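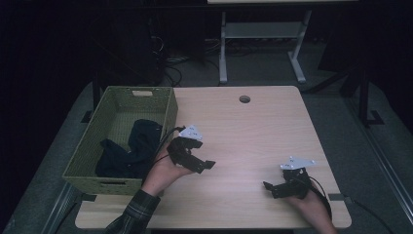
By the lead author, Kukirero Clothing Diaries, Ploststead
Posted 2020-05-15

Figure 1. A dark navy garment in an olive-green woven basket with handle slots, on a light wooden tabletop.

4. Where the in-between clothes go

I promised back in the introduction that I'd get to the clothes that aren't clean and aren't dirty, and this is the section where I do it. Most of the work I read before starting treats a garment as having two states. It's in the closet or it's in the wash. My own bedroom has never worked that way, and neither did any of the homes in the diaries, so I needed a word for the rest. I went with "in-between," mostly for the simple reason that people in the Prullia group kept writing it down themselves.

A quick reminder of what we have. The diaries come from 12 households spread over three towns (Ploststead, Prullia and Løken), and after I took out the pages I couldn't read we were left with 400 entries. An entry is one garment on one evening: what it was, whether it had been worn, where it ended up, and a line or so on why. People were free to skip the why, and plenty of them did, especially toward the end of the month when the whole thing had clearly gotten old.

4.1 Chairs, hooks and baskets

The chair is the classic, and I went in expecting to write a whole section on chairs. They do turn up all the time. But a chair is an awkward thing to ask about, as it's often a chair somebody also wants to sit on, so the pile gets moved to the bed in the morning and back to the chair at night. One diary from Løken tracks the same gray cardigan making that trip for most of a week. I coded this as a single resting place with two addresses, which I'm not thrilled with, but the other option was to count the cardigan as new every time it crossed the room and that seemed sillier.

Hooks are different. People who used hooks wrote about them with a kind of pride, as if a hook was a decision and a chair was a lapse. What went on hooks was also pretty narrow: jackets, robes, jeans if there was a belt still in them. Knitwear hardly ever went up there, and where the diary gave a reason it was about shoulders getting pulled out of shape.

Then there are open baskets, and they gave me the most trouble. The trouble is that an open basket doesn't tell you what it's for. With a shirt folded on a shelf I can make a decent guess. With something bunched up in a basket, like the navy garment in Figure 1, I really can't, and I doubt most visitors to a house could either. It might be waiting for the wash, or for tomorrow, or for a missing button. In the diaries I could only sort these out when the writer told me, so every basket entry with no written reason went in the "unclear" column and stayed there. A reader of an early draft felt I should have assigned those to laundry by default. I tried it, and it made the Prullia households look like they were washing things that turned up worn in the very next entry, so I put them back.

I should say something about where the baskets were, too, because the entry form asked for a room and I hadn't thought hard about what rooms mean. Several people carried a basket around. It would be by the bed one evening, in the hall the next, on a table while someone went through what was in it. Handles matter here more than I figured they would. When diary writers described a basket at all they nearly always mentioned whether you could pick it up easily, and baskets without handles tended to stay put and fill up with things that had nothing to do with clothing (chargers, mail, one very well-documented set of curtain rings).

4.2 How long is in between?

The longest stays weren't where I would have looked. I had guessed at gym clothes, on the theory that nobody wants to deal with them, but those went to the wash fast in all three towns. The long stays were for mending. A garment set aside for a small repair could sit through the entire diary month, and a few people wrote the same note beside it night after night, shorter each time, until it was just a ditto mark. March was our diary month, so there's a weather issue as well - heavy sweaters were on their way out for the season in Ploststead and still in daily use in Løken, and a sweater that's nearly done for the year lives by its own rules. I don't have a clean way to separate that out. A second round in a warmer month would help a lot, and I'd trust the numbers in this part more if we had one.

Jeans deserve their own paragraph. Everyone agrees they can be worn again and almost nobody agrees on how they should be kept until then. Folded over a bed rail, hung by a loop, left on the floor in the shape of the person who stepped out of them. I first coded the floor as "no resting place" and later changed it to a place like any other, after noticing that two households used the same patch of floor every single evening. If you put your jeans in the same spot each night, that's storage as far as I'm concerned.

4.3 Shared and unshared piles

In homes with more than one adult, in-between clothes mostly stayed separate even when the dirty ones were mixed together. People would happily throw everything into one hamper, but the sweater for tomorrow had its own side of the chair. The exceptions were all baskets again. A shared basket seems to pull clothes toward the wash a little sooner, and my guess is that one person tidies up and takes everything in it as laundry. I've got a handful of mildly annoyed diary lines that fit this ("was going to wear that") and nothing stronger, so please read it as a hunch.

Coding for this part was done twice, by me both times, with a gap in between so that I'd forget my first answers. The disagreements were nearly all about baskets and the rest were about scarves, which people seem to treat as clothing in the morning and as decoration by dinner. I've left scarves in the main table and marked them with a star. Socks are handled separately in Section 5.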